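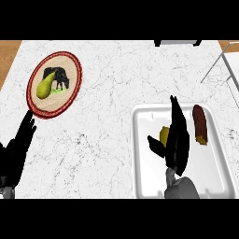 4. Setting up a testimony collection

Use this section when you are starting a new collection of first-person accounts in Skusemel. It assumes the program is installed and that you have an editor or administrator login. If you only transcribe, your project editor will have done these steps already and you can go to Section 5.

The worked entries come from the Multlow collection, which gathers accounts of the Multlow rent strike and the council elections that followed it.

4.1 Create the collection

1. Open Skusemel and choose Collections, then New.

2. Type a full title. The title appears on every exported page, so use the wording you want readers to see.

3. Type a short code of up to six letters. The Multlow collection uses MULT. The code becomes part of every account number.

4. Choose a default language. Accounts in other languages can be added later and marked one by one.

5. Under Editors, add at least one person besides yourself. In Multlow the editors are Imogen Treloar and Sheldon Grewal.

6. Select Save.

Note: The short code cannot be changed once the first account has been saved. If you make a mistake before that, delete the collection and start again.

4.2 Add narrators

A narrator is the person whose account it is. Add the narrator before you upload any recording or text.

1. In the collection, choose Narrators, then Add.

2. Enter the legal name in the Private Name field. Only editors can see this field.

3. Enter the name to be printed in the Public Name field. This may be the same name, a first name only, or a pseudonym.

4. If the narrator has asked for a pseudonym, check Protected. Protected narrators are left out of the automatic index.

5. Fill in Role at the Time. Keep it brief and use the narrator's own words where you can ("tenant, east block," "poll worker," "ran the leaflet table").

6. Leave Place blank if naming it would identify a protected narrator.

Caution: Do not put a protected narrator's legal name in a file name, a note or a comment. Skusemel hides the Private Name field on export but does not search the rest of the record for it.

4.3 Record consent

No account can be moved past Draft until a consent form is attached.

1. Open the narrator record and choose Consent.

2. Attach a scan of the signed form. PDF is preferred. Each form may be up to 17 pages.

3. Select the permissions the narrator has given:

Archive only
Archive and research use
Archive, research use and print
All of the above and online

4. Enter the month and year of signing, for example January and the year. The day is optional.

5. If the account is to be held back for a time, enter the number of years under Embargo.

6. Ask a second editor to open the record and select Confirm. The same person cannot attach and confirm a form.

Note: If a narrator later withdraws, do not delete the record. Choose Withdraw on the Consent tab. The account is locked, removed from all exports and listed for the administrator to review. Printed copies already sent out are not affected, and the narrator should be told so – the model letter in Appendix B has wording for it.

4.4 Load an account

1. Choose Accounts, then Load.

2. Select the narrator from the list.

3. Select the transcript file. Plain text and most word processor formats are accepted. Tables and footnotes are dropped.

4. Choose a type: Interview, Written Statement or Diary.

5. For interviews, check that each speaker has been picked up correctly. Skusemel looks for a name followed by a colon at the start of a line. To fix a wrong speaker, click the name and choose from the list.

6. Add the interviewer. Most Multlow interviews were done by Beryl Rudd or Meinir Voyle, and both names are stored as defaults in that collection.

7. Select Save as Draft. The account number is given at this point, for example MULT 898.

Long accounts are split into parts of 1000 lines. The parts keep the same account number with a letter after it. Splitting does not affect page layout on export.

4.5 Link accounts to the timeline

Linking is what lets a reader move between several people's memories of the same event. It takes time and is best left until you have a fair number of accounts loaded.

1. Choose Timeline, then Add Event.

2. Give the event a neutral title. "Meeting at Ellwood Hall" is better than "The Ellwood Hall betrayal," even where every narrator calls it that.

3. Enter a date or a range. If narrators disagree, enter the widest range and check Disputed.

4. Open an account, highlight the passage and choose Link to Event.

5. Repeat for the other accounts. An event needs at least 2 linked passages before it shows on the public timeline.

Caution: Do not correct a date inside a narrator's text to match the timeline. Use an editor's note.

4.6 Back up

Run a backup at the end of each working session. Choose File, then Back Up to Nullus, and wait for the green check mark before closing the program. If the mark is red, see Section 9 or contact Rhona Tosh at the support desk with the error code.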